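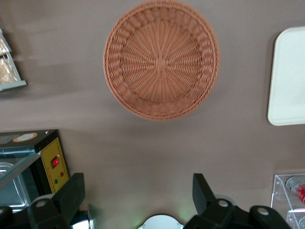
A woven basket, serving tray, wire rack and food warmer from the Brullora counter range.

Grilholm Introduces Brullora Counter Range for Small Cafés and Bakeries

ROMAN, 3rd August – Grilholm, a supplier of display and serving equipment to independent food businesses, today announced the launch of Brullora, a range of countertop pieces for cafés, bakeries, hotel lobbies and convenience shops. The range is available to order immediately through the company's trade catalog and its showroom in Roman.

Brullora consists of 31 items, sold separately or in sets. It includes woven baskets, white serving trays, wire racks for wrapped bread and pastry, clear tiered stands for packaged snacks, and a compact electric warmer with glass panels. All items in the range are sized for counters on which space must be shared between hot food, baked goods and items bought on the way to the register.

The company began work on the range after a review of orders from existing customers. Many had been buying racks, trays and stands from several suppliers and found that the pieces did not sit well together on one counter.

"Our customers run small counters, and they change them several times a day," said Iulian Căpraru, head of product at Grilholm. "Bread goes out in the morning, snacks move forward in the afternoon, and the same person is also serving. We wanted equipment that can be picked up, wiped down and put back somewhere else without a tool kit."

The baskets are round, with a thick braided rim, and are intended for rolls, fruit or wrapped goods. They are supplied in terracotta orange as the standard color. The trays have rounded corners and a slightly raised lip.

The tiered stands divide packaged goods into long parallel troughs with clear walls, so that products of different shapes may be shown side by side. Candy bars, small boxes, lidded cups and larger cookie boxes can be placed on the same stand.

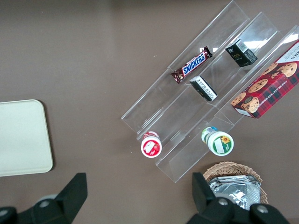 Packaged snacks arranged on a clear three-trough display stand.

The warmer holds a stainless steel food pan behind an angled glass front. Its power switch and indicator lights are placed together on a yellow side panel. Replacement pans may be ordered separately.

Delivery and distribution within the region will be handled by Favia, which has worked with Grilholm on earlier product lines. Favia has set aside warehouse space for an opening stock of over 4,000 pieces. Orders placed from the trade catalog will be shipped within 10 working days.

Grilholm will offer two starter sets. The first is intended for bakeries and contains baskets, trays and a wire rack. The second is intended for cafés and shops and adds a tiered stand and the warmer. Customers who purchased counter equipment from the company before the end of July may exchange one item toward the price of either set – terms are listed in the trade catalog.

The showroom in Roman will keep a Brullora counter on display. Visits by trade buyers are by appointment.

About Grilholm

Grilholm supplies display, storage and serving equipment to independent cafés, bakeries and shops. The company is based in Roman and sells through its own trade catalog and through regional distributors.

Media contact: Iulian Căpraru, Grilholm, Roman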